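Grudora Opens Tautahi Test Hall to Visitors for Handling Demonstration

TAUTAHI, November 2023 – Grudora held an open day at its Tautahi test hall for food packers and equipment buyers. The program covered the Hilleo handling cell, which moves baked goods and other soft items between plates, trays and cartons.

Visitors were admitted in groups of six. Each session ran 32 minutes and included a setup period, a run of single-item transfers and time at the operator station. Four cells were in use. Control software was supplied by Evavero under an agreement signed in June.

The Hilleo cell has logged over 2,000 hours of bench operation. Grip force is set per product and stored as a recipe, and a change of recipe does not require a change of fingers. Operators can adjust approach height and closing speed from the same screen.

"Most of the questions were about crumb loss and cleaning time," said Fletcher Pryor, head of applications at Grudora. "We ran the cell at the speed we quote – visitors could stop it and ask for a repeat."

Sessions began with one item on a bare table. Later runs added trays and mixed products.
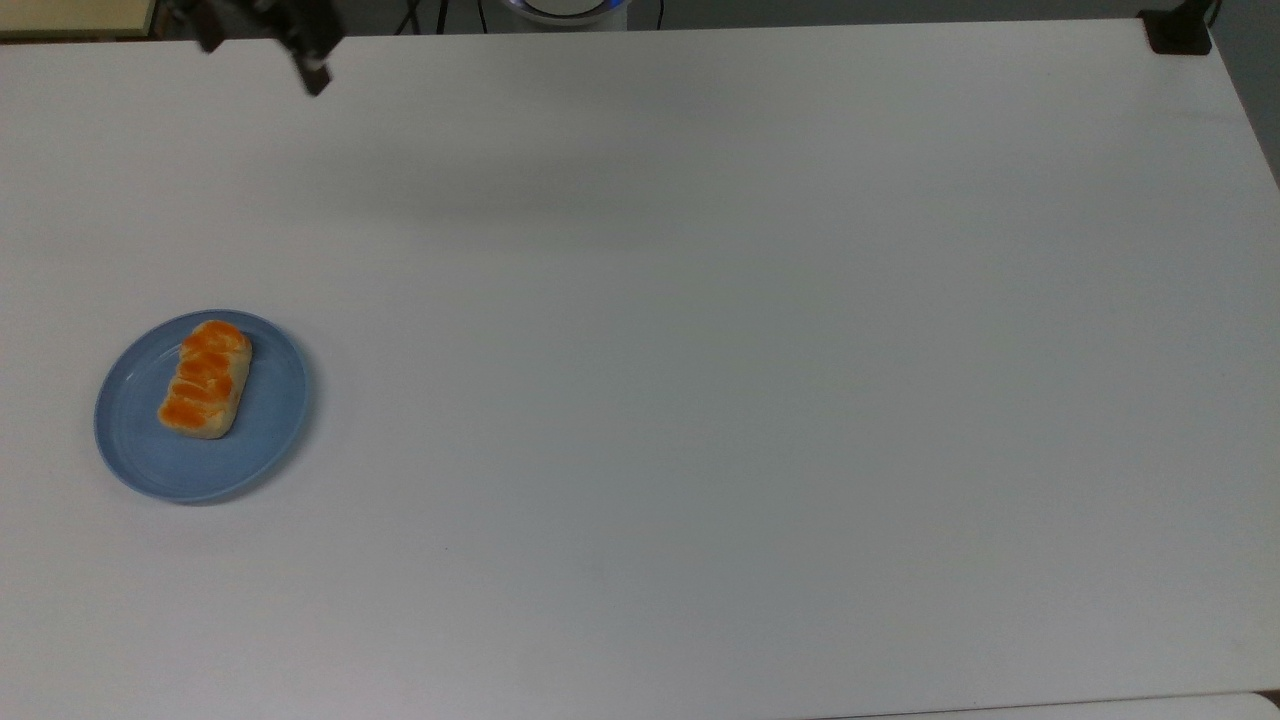

A gripper over the worktable during the Grudora open day, with a glazed pastry on a blue plate.

Technical data sheets for the Hilleo cell are available on request from the Grudora sales office. Companies that wish to test their own products in the Tautahi hall should send samples and packaging drawings with their application.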